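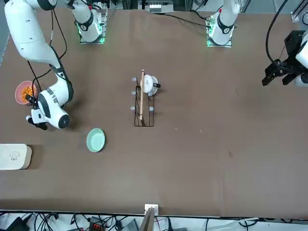

Soup month, week one

March is soup month at my place, and I've been looking forward to it since the leaves came down! The rule is simple - a new pot every few days, nothing from a can, and I eat whatever comes out.

First up was red lentil with lemon, which I got from Obsa Moges. She puts the cumin in the oil before the onions go anywhere near it and wow, what a difference. I'd been throwing mine in at the end for years. I used 4 cloves of garlic and would happily go higher next time.

Then leek and potato, a bit gluey (I blended it to death, my own fault), but great the next morning with a fried egg on top. Yes, soup for breakfast, try it!

The market in Calloway had celery root for once, so that's next, probably with apple and a lot of black pepper. Robel says to roast it whole until the skin goes dark and I'm very ready to believe him.

If you have a good barley soup, please send it over. Mine always drinks up all the broth by lunchtime and I end up slicing it.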